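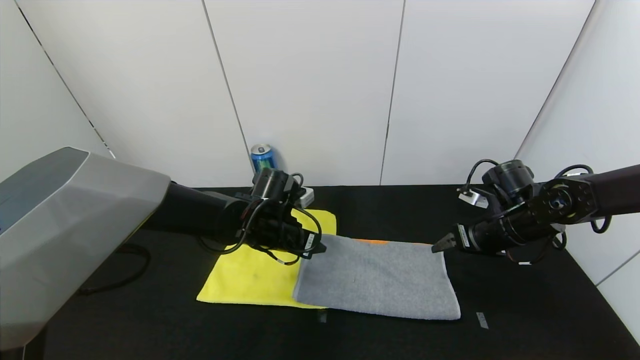 About us | Who we are

Follix began with a pile of laundry. Three of us had spent most of our working lives fitting machines into bakeries, bottling halls and one very noisy carpet warehouse, and we kept being asked the same thing by friends and relations at weddings - when will one of those come and do my ironing? We never had a decent answer, so in the end we set up a company to find one, and we are still at it.

We test whether robots can do ordinary chores. By that we mean the sort of work most people do without thinking, at home or on a shop floor: folding towels, wiping down counters, sorting cutlery, putting lids back on tubs, filling a shelf so that the labels face the front. Makers send us their machines, or we build up a pair of arms ourselves, and we set them the same jobs over and over until we can say something fair about how they got on. Then we write it up in plain words, including the dull parts and the parts the maker might have hoped we would leave out.

So, can they do it yet? Some of it, slowly, and on a good day. A stiff box in a known place is well within reach. Cloth is another matter altogether. A towel never lands the same way two times running, it hides its own corners, and it will happily bring the duster underneath along with it if you pinch too deep. We have a great fondness for towels here (you have to, really) and we probably own more of them than a small hotel. Our folding trials, which go by the name of Grolley, have been running since our first March and take up almost 4 days of every working week.

Our other long-running piece of work is Humico, which looks at damp and dirty jobs such as wiping up spills and wringing out cloths. It is messier and a good deal slower, and we would love to hear from anyone who runs a canteen or a launderette and has opinions on the matter. The bench software we use for both is called Vlad. It keeps the timings, stores the notes and sulks if you leave it alone over a bank holiday.

We work from two rooms above a tile shop, with a kettle in each, and we are a small team who all take a turn at everything, sweeping up included. We don't sell robots and we don't take a share of anyone's sales. Our money comes from testing fees, which are the same for every maker, and from the training days we run for shops, care homes and laundries who want to know what is worth buying and what is worth waiting for.

Visitors are very welcome if you let us know beforehand. Bring a chore you can't stand doing, and if it will fit on a table we'll most likely have a go at it.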